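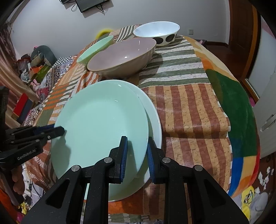

Slept badly again. Up at 5 with the window open and the garbage truck backing down Gaete Street, and after that there was no point in lying there. Made coffee and sat with the bread notebook. The starter is slow in this weather. I fed it last night and by morning it had climbed maybe half of what it does in June.

The big thing this week is my grandmother's recipes. I have put it off since spring. They are in the tin box, on index cards and the backs of envelopes and one on a strip of wallpaper, and I told my sister I would have them typed before the holidays. I did 12 this morning before work, which is more than I expected. Most of them are short. She never wrote down oven temperatures. She wrote "hot" or "not so hot" and for one cake "after the bread."

The amounts are a problem too. A glass of flour means the glass she drank tea from, and I don't have that glass. My mother thinks it held 300 milliliters. My aunt says smaller. I tried the walnut bars with my mother's number and they came out dry, so my aunt may be right, or the walnuts were old. I bought them at Bedik in the fall and they sat open in the cupboard. I'll buy new ones and do it over with a smaller glass.

Work was dull. The Wavach order came in short for the second month and I spent an hour on the phone being moved from one desk to another. They say the rest is on a truck. I wrote down the name of the warehouse so I can ask for it directly next time. Ate lunch in the car with the heater on. Cheese sandwich, an apple that had gone soft on one side.

Stopped at the library on the way home to use the scanner. Some of the cards are too faint to read by eye — pencil on brown paper — and I thought a scan would bring them up. It worked for two of them. One is a plum dumpling I remember well. The other is a list of what to buy for a wedding, and I don't know whose. It asks for 27 lemons. I can't think what she would have made with that many. I put it in the folder with the rest.

Called my mother about the lemons. She had no idea either. She talked for a while about the house in Vemberg, how the kitchen was down three steps from the rest and flooded when it rained hard, and how the flour was kept on top of the wardrobe in the bedroom for that reason. I hadn't heard that before. I wrote it on the back of the printout while she talked. I should do that more. She sounded tired but her knee is better and she has been walking to the corner and back.

Supper was soup from the freezer, the lentil one, with too much cumin. Must remember that when I make it again. Did the laundry. The gray towels are still shedding all over everything after I don't know how many washes and I'm about ready to cut them up for rags.

Typed three more cards after supper. One was for pickled peppers, and somebody else's handwriting had changed the vinegar and underlined it twice. I typed both versions and put a note next to it.

Rain starting now, around ten. I brought the basil in. Have to call the dentist in the morning, and pay the water bill, and get walnuts. The dough is in the fridge and I'll bake it before work if it looks ready.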